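Ticket: Pink foam slides, squeak and slipping after cleaning
Product: Kirkari one-strap slide, blush pink
Opened by: Trudy Mahuika
Handled by: Walid Awwad, Semaan footwear support
Status: Waiting on customer

Trudy Mahuika, 8:50 a.m.
I have the Kirkari slides in pink and I wear them in the house and out to the mailbox. Last week I washed both of them in the kitchen sink with Clasitz cleaner, left them on the rack overnight, and now the left one squeaks with every step. It also slides on my tile floor. The right one is fine. I paid $64 for these and I've had them 2 months. Can I get the left one replaced?

Walid Awwad, 10:15 a.m.
Hi Trudy. Before we go to a replacement I'd like to rule out cleaner left on the foam. A squeak that starts after a wash is usually residue under the foot or inside the strap. Did you rinse with warm or cold water, and did you use the cleaner straight from the bottle?

Trudy Mahuika, 10:40 a.m.
Cold water. Straight from the bottle, yes. I put it on a sponge.

Walid Awwad, 11:05 a.m.
Thanks. Clasitz should be diluted for foam, 1 part to 50 parts water. At full strength it leaves a film that cold water doesn't take off very well. Please rinse both slides again using the steps at the bottom of this ticket and try them on the tile once they are dry. Don't put them in the dryer or in front of a heater. Foam shrinks – we can't replace a pair that has been heated.

Trudy Mahuika, 4:30 p.m.
Did the rinse. A lot of suds came out of the left one, more than I expected. Squeak is mostly gone but it still slips a little by the stove. Also there is a gray line in the grooves on the side of the sole that I can't get out. Is that wear?

Walid Awwad, 4:55 p.m.
Probably not wear. Dust sticks to the film and packs into the grooves. Go over the side wall with an old soft toothbrush, working up and down along the grooves and not across the blocks. Then do the bottom the same way. If it still slips after that, send me a photo of the bottom of the left slide next to the right one and I'll open a claim with Fekovis, who handle the warranty. I've added the full steps so they are in one place.

Note for the file: customer confirmed no cracks and no loose strap. No order number on the ticket yet. Leave open.

RINSE AND CHECK, FOAM SLIDES

Step 1. Rinse
Hold the slide under warm tap water, not hot. Rub the footbed and the inside of the strap with your fingers until there are no more suds. Turn it over and rinse the bottom.

Step 2. Brush
Use a soft toothbrush and plain water. Follow the grooves on the side of the sole, then the finer ridges. Rinse again.

Step 3. Dry
Shake off the water and wipe with a towel. Leave overnight at room temperature, out of the sun.

Step 4. Look it over
Lay the slide on its side on a table. Check the side wall for gray left in the grooves, then look at the inside of the strap for a dull or streaky patch. Go back to Step 1 if you find either one.
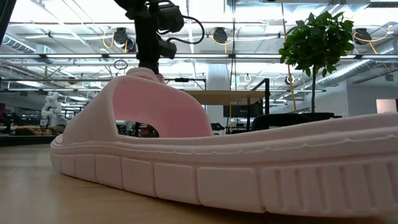
Step 5. Test
Wipe the tile with a damp cloth and let it dry. Walk a few steps in both slides and reply here with the result.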